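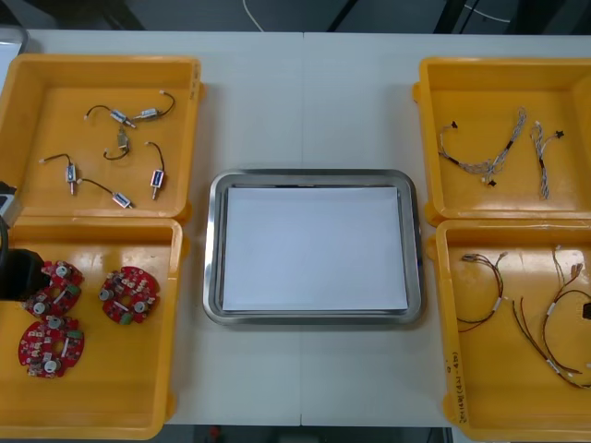

Solenoid assemblies in a yellow tray on a white worktable.

Storage Reliability Engineer, Object Data Services
Grillach Systems
Department: Platform Storage
Reports to: Róisín Ní Bhriain, Director of Platform Storage
Employment type: Full-time, permanent
Location: Dineck office, with remote work available on the terms set out below

About the department

Grillach Systems provides storage and records software to manufacturers, freight companies and public agencies. The Platform Storage department operates Forlow, the object store on which all of the company's hosted products depend. Customers use Forlow to keep inspection records, signed documents, backups and application logs, often under contracts that set out how long each item must be held and when it must be removed.

The department is seeking a Storage Reliability Engineer to take charge of retention and lifecycle processing. The position is new. It has been created to support the move of customer archives from Sabbagh, the company's earlier storage service, to Forlow. Both services will remain in operation until the last archive has been transferred and checked.

Duties

The person appointed will maintain the lifecycle service, which evaluates retention rules against stored objects and moves or deletes them when the rules allow. This includes reviewing changes to rule evaluation, planning capacity for the nightly run, and investigating any object that was not handled as its rule required.

The engineer will also design and carry out archive transfers from Sabbagh. Each transfer includes a full comparison of checksums and metadata between the two services. Sabbagh records retention dates at the container level and Forlow records them for each object, so the conversion of older rules requires care and, in many cases, written agreement with the customer.

Other duties are as follows:

Respond to alerts affecting replication, lifecycle processing and access logging.
Write and keep current the operating procedures for legal holds.
Test restoration from cold storage each quarter and report the results to the Director.
Advise product teams on storage classes, request costs and the correct use of expiration rules.
Prepare evidence for customer audits.

Members of the department share an on-call rotation. Each engineer is on call for one week in 9. Calls outside office hours are paid at the rate given in the employee handbook, and an engineer who is called between midnight and 5 a.m. is not expected at work before noon.
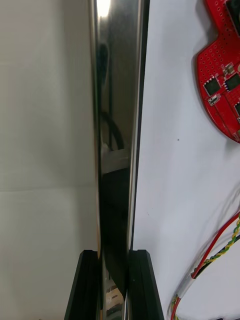 Applicants should note that the position carries deletion authority over production data. Permanent deletion of a customer archive requires approval from two engineers, and the person appointed will be one of the approvers after completing internal training. A background check is carried out before an offer becomes final.

Required qualifications

Applicants must have substantial experience operating a distributed storage system in production. Experience with a hosted object storage service is acceptable, provided that the applicant was responsible for its configuration and for the recovery of data, and can describe that work in detail.

Applicants must be able to write and review code in Go or Python. They must understand consistency, replication and erasure coding well enough to explain the effect of a failed node on a read request that is already in progress. Familiarity with Linux, including file systems and network troubleshooting, is also required.

Clear written English is essential. A large part of the work consists of procedures, incident reports and letters to customers, and these are read by people who do not work in storage.

Preferred qualifications

Preference may be given to applicants who have worked with write-once retention or legal holds, who have moved large archives between services, or who have managed encryption keys with scheduled rotation. A degree is not required. Applicants who have one may list it, but it will not be scored.

Working arrangements

The standard week is 40 hours. Employees in the department may work remotely on all but 2 days each month, when the full team meets at the Dineck office. Travel to these meetings is paid by the company for employees who live more than 90 miles away. Remote employees must live in the United States and must be available from 10 a.m. to 3 p.m. Eastern time.

Visits to customer sites are infrequent and are arranged in advance. The engineer may be asked to attend an audit in person when a contract calls for it.

Compensation and benefits

Salary is set according to the published grade for the position, which is sent to every applicant before the first interview. Benefits include medical and dental insurance, a retirement plan with employer contribution, paid parental leave, and a yearly allowance for training and professional books. New employees accrue vacation from the first day of work.

How to apply

Applications are accepted through the careers page until the end of June. Please submit a resume and a statement of no more than 200 words describing a storage failure you helped to resolve - what was lost or at risk, what you did, and what was changed afterward. Please leave out customer names and any other confidential details. Cover letters are not required and will not be read.

Selected applicants will be invited to a telephone interview, followed by a technical interview with members of the department. The technical interview includes a review of a short design document, which is sent in advance. There is no timed coding test. Final interviews are held with the Director, by video or in person as the applicant prefers.

Applicants who need an accommodation at any stage should say so on the application form or write to the Human Resources office. Such requests are kept separate from the application and are not seen by the interview panel.

Grillach Systems is an equal opportunity employer. All applicants will receive a written reply. Recruiting agencies are asked not to submit candidates for this position.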